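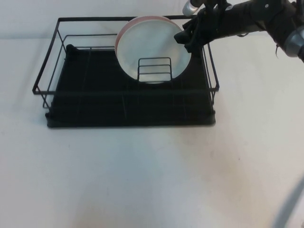

The week Dera kept letting go

Dera is our arm at the Spanos building, and her whole job since spring has been putting plates in a dish rack. She's slow but she was getting good at it! Then in November she started dropping things. I promised a bunch of you an explanation after I went quiet, so this page is the explanation plus a couple of pictures of the job we were doing (and redoing, and redoing).

At the top of the page she's at the rack, with the gripper right up by the edge of the white plate in the holder. That's the spot where most of the trouble happened. She'd get a plate upright, come to the point where she should open her fingers gently, and either open too early or hang on like grim death and drag the plate back out with her. If you've ever tried to hand something to a toddler you know the feeling.

What the fault looked like

The first one I saw was at 10 in the morning on a Wednesday and I blamed myself. I'd moved the rack a bit the night before and figured I hadn't re-taught the position well enough. So I re-taught it. It ran fine all through lunch, I went home happy, and the next morning she dropped a plate from well above the rack. Big noise. It bounced, if you can believe it, and landed up against the wall without a chip on it.

The annoying part was the log. Trunow (the control software we run) said the grip was good the entire time. No warning, no stop, just a cheerful line saying the object was held, while the object was rolling across the table. I've still got the line number on a sticky note: 1733. After that I stopped trusting the held message completely and started watching every single run with my hand next to the stop button.

Halyna Yurchenko came over from the other bench and asked me whether it ever failed with the wrist straight. I said of course it did. Then I went and checked, and no, it did not. Every bad drop was with the wrist turned. I'd been staring at plates for days and never once thought about the wrist.

One plate up, one on the table

For the test we kept things boring. One plate already in the holder, one flat on the table in front, and Dera picks up the flat one by its rim. Pink at the back and pale blue in front was the pairing I liked best, mostly so I could tell my notes apart afterward. Her fingers are at the right-hand rim of the blue one here, which is the bit of the job I find nerve-racking even on a good day.

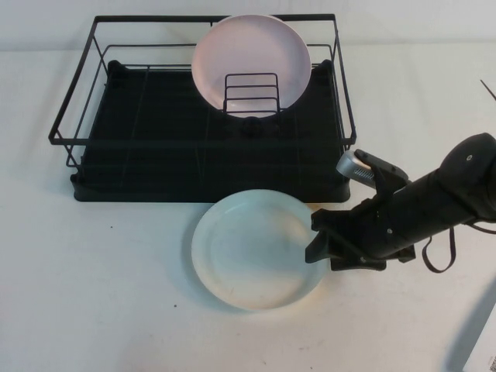
We did the pickup over and over with the wrist at different angles, and Halyna kept the tally while I sat on the stop button. Straight wrist, no problem. A little turn, no problem. Past a certain point the grip reading froze. It didn't go to zero or go crazy, it just stuck at whatever the last number had been, and Trunow took that as gospel. So if the last number said she was holding a plate, then she was holding a plate forever, even with nothing between her fingers.

The culprit was a connector inside the wrist, a little Trustton one, with a pin that had backed out just far enough to lose touch when the wire behind it got pulled. Turn the wrist back and it made contact again, so of course it tested fine every time I put her in the home position and poked at it with a meter. I tested it in the home position for two days. I know, I know.

What we changed

New connector, obviously, and more slack in the wire behind it. The bigger fix was in the software. If the grip reading doesn't change at all for a short stretch while the arm is moving, she now stops and holds still until one of us clears it. A real reading always jitters a little, so a perfectly flat one is a bad sign. We get a few false stops from it and I'm fine with that.

I also put the rule back about keeping hands out of the rack while she's powered. I'd gotten lazy and was straightening plates between runs, and with a gripper that might open or clamp whenever it liked, that was a dumb habit. A plate is cheap. My fingers I use a lot.

She's since done more than 600 placements with the new connector and had one drop, on run 53, and that one I really did cause by bumping the table. Bowls are next. Halyna wants to start with mugs, and we're still arguing about it.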